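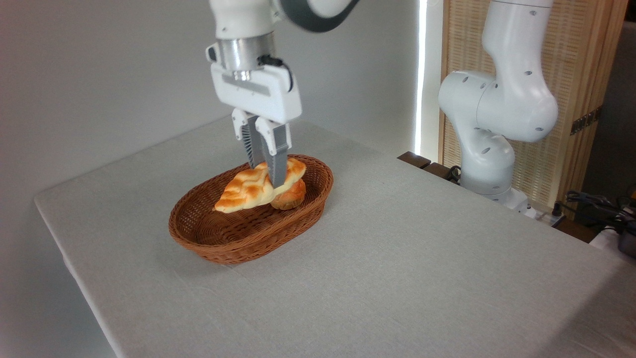 I'm looking for two people to help me moderate the Szalai Spaniel Board, and I'd like to have them settled in before the January puppy rush. If you've been reading us for a while you already know me, I'm Réka Bakos, I post as wukach, and I've run the place by myself since Hamish Jardine moved on to his sheepdog trials. If you're new, hello! We're a message board for people who live with spaniels (all kinds, mixes very welcome), and the busiest topics are ears, recall, and food theft. A bread roll with a shiny, toasted, braided-looking crust, sitting in a wicker basket, would last maybe four seconds at my house, and judging by the Counter Surfers thread it wouldn't do much better at yours.

So, the job. It's unpaid, I'll say that right up front. The board brings in enough from the calendar sale to cover hosting and the domain name, and that's it. What I can offer is a free calendar, your name on the About page, and my undying thanks every time I get to go to bed before midnight.

We have 2246 registered members, though on a normal evening it's more like the same 70 people talking to each other. Most nights there's very little to do. You'd approve new sign-ups, move posts that landed in the wrong section, clear out the spam (it's mattresses right now, it was sunglasses all last summer), and answer the "I can't log in" emails. Once in a while a thread gets heated. Raw feeding does it, docking does it, and for some reason harnesses did it twice this spring. When that happens I need someone who can step in, lock the thread if it needs locking, and write a private message to each person that doesn't make things worse.

I figure four or five hours a week, split however you like. It would be great if one of you could cover early mornings, Eastern time, because that's when the spam comes in and I'm on the bus to work with one bar of signal. The other could be evenings or weekends. We can trade when somebody's sick or on vacation.

You don't need to be technical. Sándor Magyar looks after the server and the software, and he's patient about it. If you can attach a photo to a post, you can learn the moderator panel in an afternoon. Irén Hegedűs wrote us a guide to it back when she was moderating, and it's 14 pages long but half of that is screenshots.

What I'd like from you:

You've been a member for six months or more, and you've posted enough that I'd recognize your username. 80 posts is the number I have in my head, but if you're at 60 and they're good ones, write to me anyway.

You have a spaniel, or had one. I know some of our longest members are between dogs and I'd never hold that against anybody.

You can read a rude post about your own favorite kibble and not take the bait.

You're over 18. Sorry to our younger members, but moderators can see email addresses and I'm not comfortable with it otherwise.

One thing I should mention about health posts. We don't give medical advice and moderators especially don't. If somebody writes that their dog ate raisins, or anything else that worries you, we post the "call your vet now" message and pin it to the top of the thread. Please be okay with that, even if you've worked in a clinic and you know the answer.

To apply, send me a private message with the subject line MODERATOR. Tell me which hours would suit you, which sections you read most, and about a time you saw an argument on a board (ours or another one) handled well or badly. A few paragraphs is plenty. Please don't reply in this thread to nominate other people, ask them first! Itsuki Sakamoto got nominated three times last round and he was very gracious about it but he has twins.

I'll write back to everyone, it may just take me a week or so. The first month is a trial on both sides, and if you hate it you can hand back the keys and go back to posting ear pictures like before.

Réka (and Valonance, who is asleep on my foot)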